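**Ticket 897 – Severance calculator shows wrong amount for workers dismissed in groups**

Project: Jivness (claims database for dismissed workers)
Reported by: Flislow office
Status: open, waiting for Olszewski
Priority: high

Opened 21st March. The list for the Ciltitz factory was imported on Friday evening. It has more than 1,000 workers, all dismissed by the same letter.
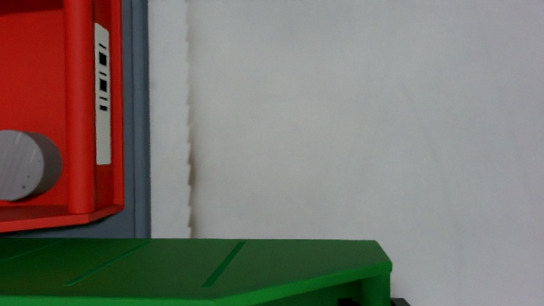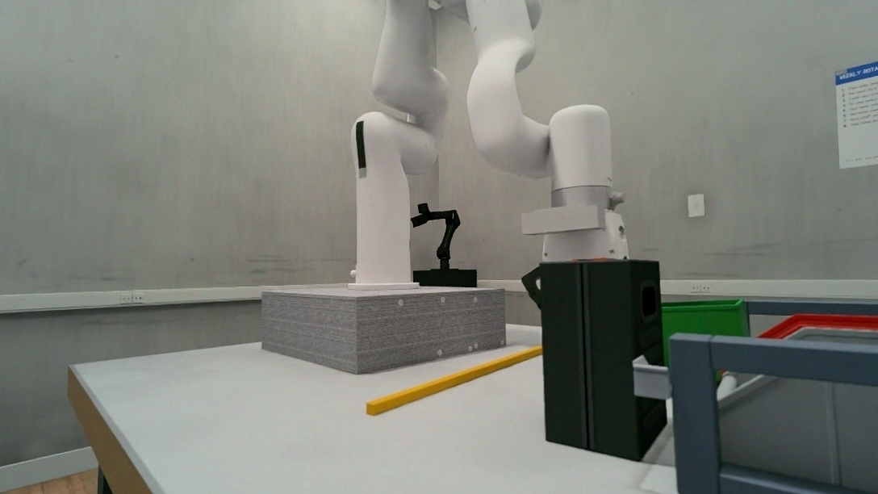

**Problem**

For 12 workers the calculator gives severance of zero. Their contracts are normal and the dates of hiring are filled in. The union needs the correct sums before the meeting with the labor inspector, so please do not close this ticket as "data error" like the previous one.

**Steps to repeat**

1. Open the Ciltitz list.
2. Filter by "dismissed, group".
3. Choose any worker who was hired in October.
4. Press "Calculate".

Expected: amount by years of service.
Received: 0, without any warning.

**What I have tried**

- Cleared the browser cache and logged in again. No change.
- Calculated the same worker as "dismissed, single". The amount is correct.
- Typed the date of hiring again by hand, with the month as a word. The amount is correct also for the group – but after saving, it returns to 0.
- Exported the first 100 rows and imported them to the test copy. Same result there, so the server is not the reason.

**Log, continued**

Olszewski support answered that the group form reads only one digit of the month. October becomes month 1 with a zero left over, and the zero goes to the field for years of service. This explains October, but I asked them why November and December workers are not affected. They did not answer this part yet.

I also found that the printed claim form uses the saved amount and does not calculate again. If somebody printed forms before today, the zero is on paper too. Please check the folder in Flislow and take out these forms. They must not be signed, a worker who signs zero can have trouble in court later.

**For now**

Use the single form for all workers hired in October. It is slow – one must enter the name of the employer each time – but the sums are right. Do not press "Recalculate all" on the Ciltitz list until the correction is installed.

**Next**

Waiting for the date of the correction from Olszewski. I will import the test rows again when it arrives and write the result in this ticket.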